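Table Props and Small Staging, Unit 2: Setting a Pretend Table

Okay, welcome back. These are my notes from Monday, cleaned up a little for those of you who missed it, and for those of you who were there but spent the first half hour drawing teapots (I saw you).

Last time we talked about big furniture. This unit is about the little stuff, and I'll admit it's my favorite part of the course. Pretend food, cups, trays, boards - the things people pick up and put down in a puppet show or a play corner. You don't need much of it. You do need to look at it for longer than feels normal!

Start with the surface. I like a dark, dull top for pretend food and I will keep saying so until the end of term. Bright toys sit up nicely on it, and shiny tables bounce the lamp right into the front row. Mylene Manalo brought in a glossy white shelf last year and we spent the whole session chasing the glare around with a dish towel. If all you have at home is a shiny table, lay a plain dark cloth over it and pull it tight. Hang something black behind it too if you can.

Next, pick your pieces. Each group gets one food with a clear outline and one that's a bit lumpy. A carrot is the easy one. Orange at one end, green at the other, and a kid of two will shout its name from across the room. Baked things are harder. A croissant is really only a croissant from certain sides, and from the wrong one it turns into a yellow lump or, as Barnabás Hegedűs insists, a crab. So turn it. Put it down, walk back to the tape line, look, come forward, turn it again.

Then the dishes. A tray is wonderful from above and nearly vanishes at eye level, where all you get is a thin strip of rim. I forget this every single time. If your audience sits on the floor, let the tray be a splash of color low down and get your height from something else, like a cup. Overlap them a little so they look like they belong together, and leave the food by itself with some air around it.

Colors: pale pink, cream and soft orange all get along fine. I'd go easy on clear or see-through containers. They're handy, but from the back row they go kind of foggy, so put something solid close by.

Look at these three from the same table before you start, and compare the heights you're seeing things from. 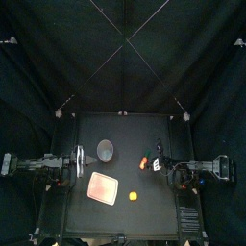
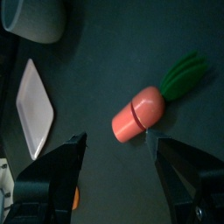
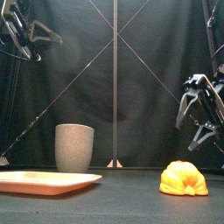 Last of the three: the tray almost edge-on, with the speckled cup behind it and the croissant-like piece off to the right.

For next time: set a table with no more than 5 pieces and sketch it twice, once standing and once with your chin level with the tabletop. Spend 40 minutes on it, tops. Yaowalak Thaweesak has the key to the prop cupboard, so ask her nicely, and please put the carrots back in the carrot box.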